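Section 2. Planning the budget for a packing station

Read this section before you order any parts. The prices of the Durnen arm and of the Koler grippers are in a separate list, and the list changes each September.

2.1 Decide what the station will handle

1. Write down every item the gripper must pick up. For a shoe line, include the box and the paper filling as well as the shoe.
2. Measure the widest item and the narrowest one. Compare both with the opening of the gripper.
3. Mark the items with a glossy surface. They need soft pads on the inner side of the fingers, and the pads are ordered separately.

Note: Pads are a wearing part. Plan 18 pairs for the first year of one station.

2.2 Plan the table and the space

1. Choose the table before the arm. A smooth, light top is easy to clean, but every smudge stays visible on it.
2. Leave space for the box and the shoe next to each other, with the fingers fully open between the table and the arm.

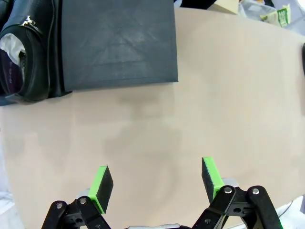
Kadri Pētersons wrote to us from the Gralledau workshop that the table was the part she had budgeted worst. She had kept 600 euros for it and spent over 22 hours on moving the arm to a bigger one. Her advice is to borrow a table for the first tests and to buy only after them.

We agree with this, and the steps below follow her order of work.

3. Test on a borrowed table with your real items.
4. Write down the final table size, then ask Bunting for the mounting plate. The plate is cut to order and can not be returned.

Caution: Do not drill the table top before the arm position is confirmed.

2.3 Costs which are often forgotten

- Spare screws for the finger linkage
- A second cable of the same length
- Working hours for the first set-up

Send the filled planning sheet together with your order.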